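Week 9 notes: Reading a survey claim
Dec 3, 2018

Most of you will have read the Winent handout on takeaway coffee by now. Its headline is that 67 per cent of customers "prefer" a smaller serve. I'd like you to doubt that before you repeat it in an essay.

Start with who was asked. Winent reports 1,511 replies, and that sounds like plenty. But the form went out through the Bridetine loyalty program, so people who buy coffee once a month had little chance of turning up in it. A big sample drawn from the wrong list is still drawn from the wrong list.
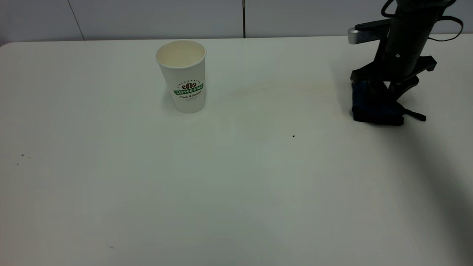

Then look at the wording. The question offered "a smaller, fresher coffee" against "a standard coffee". Which part were people agreeing with? We can't tell, and neither can Winent. The Hashmi version of the same question dropped "fresher" and the figure fell to 40 per cent – a drop the handout leaves in a footnote.

Last, stated preference is cheap. Gokow tracked sales at 18 shops and found no change in the sizes ordered. I have doubts about that study too (no prices recorded), but at least it measured behaviour.

For tutorial: rewrite the Winent question so a sceptic would accept the answer. Bring one page.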